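Stofftasche falten: Startposition bei den Demos variieren oder immer gleich?

Gefragt von Somkiat Klinhom, im Oktober
Schlagwörter: Teleoperation, Demonstrationen, verformbare Objekte

Wir sammeln für das Projekt Tetside Demonstrationen zum Taschenfalten, zwei Arme, ferngesteuert. Bisher sind es 2.517 Episoden, und das Modell faltet inzwischen recht ordentlich, solange die Tasche so daliegt, wie unser Praktikant sie hinlegt. Legt jemand anders sie hin, greift der linke Arm mit großer Überzeugung in den Tisch.

Besonders unbeliebt sind die Henkel. Ein typischer Startzustand:
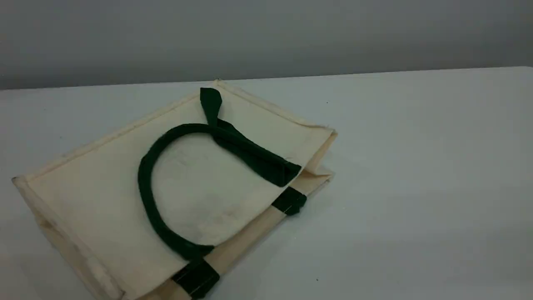
Startzustand, Tasche schräg, vorderer Henkel auf der Frontseite

Der Henkel liegt als Bogen auf dem Stoff, und oben ragt ein Zipfel über den Saum. Genau den hält die Policy gern für eine Taschenecke. Soll ich solche Fälle aussortieren oder mehr davon aufnehmen? Und wie streut man Startpositionen, ohne dass am Ende doch wieder die Handschrift des Praktikanten drinsteckt?

2 Antworten

Somkiat Kamolrat (akzeptierte Antwort)

Mehr davon, auf keinen Fall aussortieren. Wir hatten bei Wurkevano dasselbe mit Schürzenbändern. Geholfen hat eine ausgedruckte Liste mit 40 Startzuständen: Winkel, Henkel innen oder außen, Seitenfalte offen oder platt. Vor jeder Episode wird einer gezogen, und wer steuert, darf nicht selbst hinlegen. Das gibt Gemurre, vor allem nach 16 Uhr.

Die Henkel würde ich als eigenen Teilschritt aufnehmen: erst Henkel glatt zur Seite, kurz anhalten, dann falten. Bei uns reichten um die 11 Episoden pro Startzustand, bis man einen Unterschied sah. Fehlgriffe mit anschließender Korrektur unbedingt behalten, aber markieren. Wer nur die schönen Durchläufe speichert, bekommt ein Modell, das nach dem ersten Fehlgriff ratlos in der Luft steht.

Und legt ein paar komplette Startzustände fürs Testen beiseite, sonst messt ihr wieder nur den Praktikanten.

delorme_fan

Tasche ohne Henkel nehmen, Problem gelöst.

Kommentar von Somkiat Klinhom: Habe ich vorgeschlagen – der Kunde verkauft leider Taschen mit Henkel. Die Liste hängt seit heute Morgen.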